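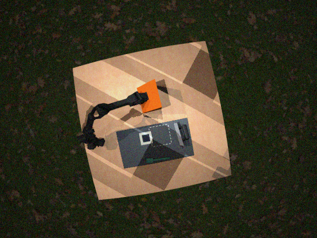
*One of the simulated test layouts, with the arm at the orange panel. Render: Tallmont.*

Yolanda Sepúlveda has spent most of the past year changing the light on a table that doesn't exist. She works on simulation at Tallmont, where her group trains a robot arm's control policy in rendered scenes and then tests it on a real bench.

"The table stays a table," she says. "What we change is everything the policy shouldn't care about. The ground, the sun, the shadows, how far the table is turned."

Some of the results look odd. In one layout the table stands on dark grass with dead leaves lying about, and bands of shade run across the wood and over the mat. Sepúlveda says the outdoor grounds came in fairly late, after the group noticed that every early scene had a grey floor.

The method, called Brakine, is simple to describe. A short set of demonstrations is recorded once, then replayed under new backgrounds and lighting, and the policy is trained on the lot. The group used 48 demonstrations and 129 backgrounds.

Shadows were the hard part. "A hard-edged shadow on a dark mat looks a lot like an object if you've never seen one before," she says. "Our January policy would slow down at the edge and wait there. We watched it do that for weeks before we worked out why."

They ran 102 trials on the real arm, moving a lamp between runs. The policy trained with varied shadows failed on two of them. The one trained under flat light did much worse, though Sepúlveda won't put a figure on it until the runs have been repeated with a second lamp.

She is careful about what the result covers. The objects were all rigid, and the camera looked straight down — a side view would bring in problems the group hasn't touched. Small dark tools lying in shade are still a weak point.

"I'd like to say lighting is solved, but it's solved for our table," she says.

The next round will use scenes built with Koubek, a tool the group wrote for placing shadows by hand. Sepúlveda wants to know which ones do the damage. "Random is fine for training," she says. "It doesn't tell you much when something breaks."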